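Print | E-mail

CHAPTER 6
GAPS IN WRITTEN LAW

Orathai Khamphan and Malachy Conneely

6.1 Scope of the chapter

Chapter 5 dealt with words that are present in a statute and unclear. The present chapter deals with words that are absent. A gap exists where a legal question falls within the general field of an enactment and no provision of that enactment answers it. The older books call this a casus omissus, a case left out. The term is still used by courts and will be used in this chapter interchangeably with "gap."

Three matters are excluded. Conflicts between two provisions that both apply are treated in Chapter 9. Delegated powers that have never been exercised are treated in Chapter 11. Constitutional silence raises separate questions of authority and is touched on only in section 6.8.

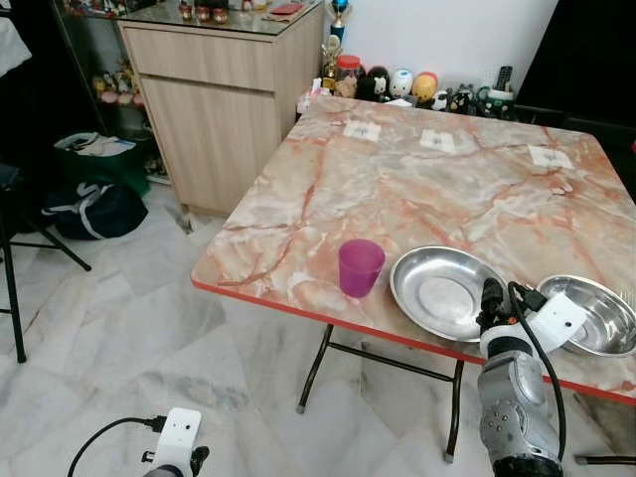 Fig. 6.1 Plastic cup and stainless-steel dishes on a folding table

6.2 Gap and silence distinguished

Silence alone does not establish a gap. A legislature that regulates one activity and says nothing of another has usually left the second activity alone, and a court that supplies a rule for it has extended the statute. The first step is therefore to fix the field of the enactment. Title, preamble, definitions and the offense provisions are read together for this purpose. Only when the question is found to lie inside the field does the absence of an answer call for further treatment.

The Sangkhawat Market Ordinance will be used throughout. It requires every stallholder to have a permit, fixes a penalty of up to 3,000 for trading without one, and allows an appeal within 80 days of a refusal. It says nothing about a permit holder who dies during the term of the permit. The holding of permits is plainly within its field, and the omission is a gap. It also says nothing about house-to-house selling. The ordinance is confined by its title to markets, and no gap arises there.

6.3 Types of gap

A gap may be open or concealed. In an open gap, no rule on its face reaches the facts. The two black gripper fingers in the second figure have a clear space of pale floor between them, and neighboring sections of an act can be set out in the same way, each complete in itself and neither covering the ground between. In a concealed gap, a rule does reach the facts on its wording, and what is missing is an exception that the purpose of the rule requires. Concealed gaps are the more contested class, as the court must narrow words that are otherwise plain.
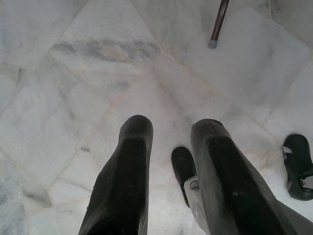 Classification governs the method to be applied. Open gaps are ordinarily filled by analogy from the nearest provision. Concealed gaps are treated by restriction. The court in the Plillora licensing appeal confused the two. It described a missing exception as an unregulated case, reasoned by analogy from a provision on transfer, and arrived at a result that neither party had argued for. The decision is set out in the materials at the end of the chapter and should be read before section 6.5.

6.4 Limits on judicial filling

Courts accept that some gaps must be left open. In penal matters the rule is strict: conduct that the text does not reach is not punishable, however close it may stand to conduct that is. Taxing acts are approached in a similar way.
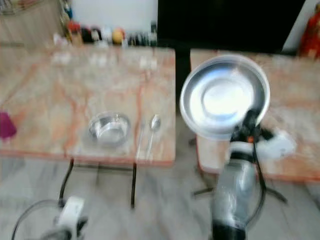

Outside these two areas the practice is less settled. Skallton v. Cesar holds that a procedural gap may be filled where the proceeding could not otherwise continue, and that a substantive gap may be filled only from within the enactment itself. Later benches have followed the first branch of that holding and have been divided on the second. Section 6.5 examines the reasons given on each side, beginning with the argument from separation of powers.

Print | E-mail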